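MEDIA RELEASE
10/6/20
For immediate use

Second-hand jersey drive back on, now with folding

Dusilley Community Sports Exchange is collecting used team jerseys, shorts and training tops again, and this time we are asking households to fold before they drop off. Details below, please run as much as you have room for.

The Exchange takes in sportswear that's been outgrown or forgotten at the back of the wardrobe, sorts it by size, and gets it out to junior clubs and school teams that are short of gear. Basketball mostly. Some netball, some footy, soccer in the cooler months. Since opening the doors the Exchange has passed on 2821 items. Last season alone was 2177.

The trouble has been the bags. Clothes come in balled up, inside out, sleeves knotted through neck holes. Sorting takes longer than it should and printed numbers crack when they're crushed under a heavy load for weeks.

"We love every bag, we really do," said Exchange coordinator Catalina Toledo. "But a folded jersey goes on the shelf in a few seconds. A scrunched one has to be pulled out, turned the right way, checked for holes, found a size on it, then folded anyway. Times that by a full trailer."

The new drive is called Titum Fold and Drop. It runs out of the Godoy Street hall, side entrance, and will keep going until the end of April or until the shelving is full.

How we'd like them folded

Any flat surface will do. Couch, bed, kitchen table, ironing board if you've got one up.

Lay the jersey out flat and smooth the body with your hands. Bring one shoulder in over the print, then the other, so the two sides meet or overlap a bit. Fold up from the hem to the chest. Leave the collar showing at the top. If the size is on a side label, tuck a bit of paper in the collar with the size written on it, big letters please.

Mesh and shiny fabrics slide around. Go slower, hold both bottom corners and give it a light pull before you fold. No pins, no elastic bands.

Shorts fold in half once, leg on leg, then in half again. If you have the matching top and shorts put the shorts on top of the jersey and tie the set with string. Sets are what coaches ask for most and they're the first to go.

What we can take

Jerseys and singlets, any team, any age. Club, school, pro league replica, all good. Names and numbers on the back are fine. Shorts with a working waistband. Training tees, hoodies, warm-up pants. Reversible bibs.

Please wash everything first and make sure its fully dry. Damp gear in a closed bag will go mouldy and we have to throw out the lot.

What we can't take

Socks, underwear, mouthguards, shoes. Anything with big tears. Small holes and loose hems are OK, the mending table is run by Eulalia Barrientos and she is looking for more work, not less.

"Send me the ones with the trim coming off," Ms Barrientos said. "White trim, striped trim, collars that have let go. That's a ten minute job. People bin them and it's a good jersey otherwise."

Bags and shelving

Isix Storage has donated 1000 paper carry bags for the drive, to be handed out at the hall and at the library desk. One bag holds a fair stack if the folding's been done. Limit of 2 bags per household to start with so they go round. Your own boxes are welcome too, as long as one person can lift them.

Clubs wanting gear

Junior clubs and schools can put in a request at the hall. Give sizes, numbers needed and preferred colour, though we can't promise colour. Red has been the easiest to fill so far, green the hardest. There's no charge. We do ask that clubs return what they've outgrown at the end of the season, washed and, yes, folded.

Families don't need to go through a club. Come in, have a look along the racks, take what fits. Nobody will ask you for paperwork.

Drop-off is weekday afternoons and the first weekend morning of the month. Parking at the rear. If the side door is shut please knock, do not leave bags on the step as they get rained on and we lose teh lot.

Media contact: Catalina Toledo, Dusilley Community Sports Exchange, Godoy Street hall. Interviews and pictures at the hall by arrangement, afternoons best.

ENDS

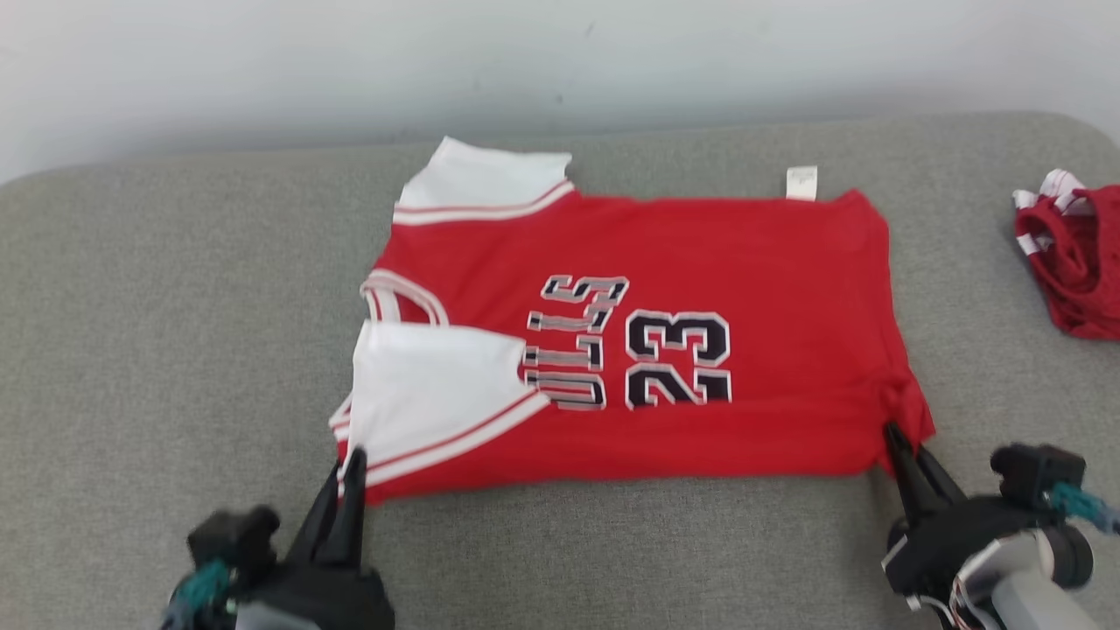 Part-way through the fold: a red number 23 basketball jersey with one side brought in over the lettering.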